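Two fingers, two finger shapes, one bench

I have been putting off writing up the gripper comparison because the numbers are dull and the interesting part is mostly about wrappers. A reader asked for it twice, so it gets an evening.

The two candidates were the Rallatov parallel gripper, which I have used for a year, and the Betancur, which is lighter and has narrower fingers. Both were driven from the same Goltider controller with the same current limit. I swapped them on both arms between blocks, so neither gripper had the benefit of the better arm. The right arm has slightly more play in the wrist than the left and I did not want that in the results.

The task was sorting wrapped sweets into bins by type. I chose sweets because they are cheap and awkward. A flat packet with a crimped edge gives a gripper very little to hold when it lies face up, and a thin stick sweet rolls if the first finger touches it before the second. Rigid blocks tell you almost nothing by comparison. I did a week of those in January and both grippers looked perfect.

In total I logged 702 attempts, of which 400 were with the Rallatov. The imbalance is my fault: I ran out of patience with tool changes. For that reason I am not going to print a table of percentages and pretend it settles anything.

What I can say is as follows. On the packets, the Betancur was clearly better when the approach was straight down and the fingers could get under the crimp. The Rallatov tended to pinch the wrapper and slide off the top — audible, after a while, before you see it on the current trace. On the sticks the order reversed. The wider pads on the Rallatov tolerate an error of around 6 mm across the stick, and the narrow fingers do not.

Release was the part I had not planned to measure. Both grippers open quickly enough, but a light wrapper can cling to the pad, and the arm then carries it off towards the next pick. A short pause with the fingers open cured most of it. A small shake at the wrist cured the rest and upset the controller, which reported a following error each time until I widened the limit.

Cables were a nuisance throughout. The Cerier extension leads are stiffer than the originals and push back on the last joint when the arm is folded. I have gone back to the originals and accepted the loops.

The wide camera view has been fine for picking a target and poor for judging height. I still want a small camera at the wrist before the next round, and I would like to try softer pads on the Betancur. If anyone has cut their own from silicone sheet, I would be glad to know what thickness they settled on.

Next on the list is rewriting the release routine so that the pause depends on the type of sweet. At present it is one constant, and it is too long for the sticks.

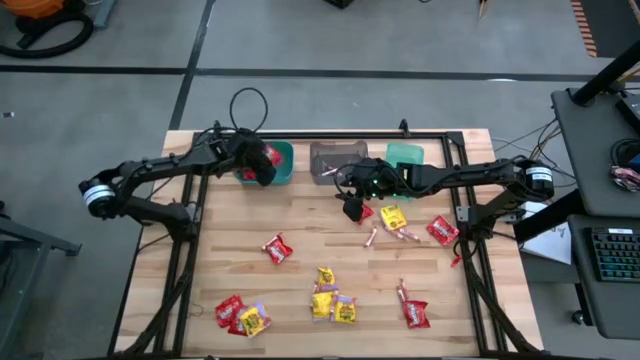
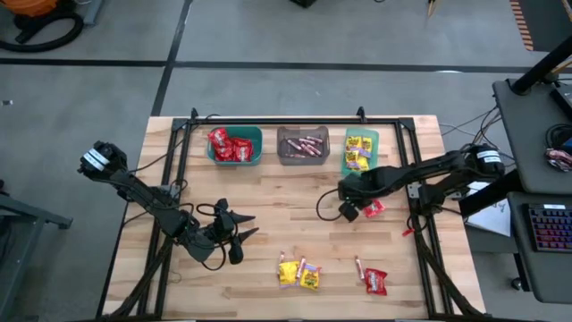
Two views of the sorting bench, with both arms and the three bins along the back.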